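4.2 Clearing and setting the table

1. Take away everything you don't need for the work. A plant pot may stay on the table, but leave it in its saucer and sweep up any dry bits.

2. Put brushes in a mug, handle end down. Screw the cap on each bottle before you move it – also when the bottle is empty. 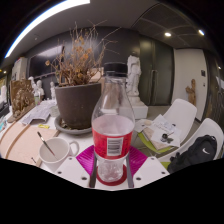 3. Turn each bottle so the label is facing you.

Note: A small bottle can stand on a disc, to protect a white tabletop.

Caution: Collect screws and nails in a closed box. Do not leave them on the boards.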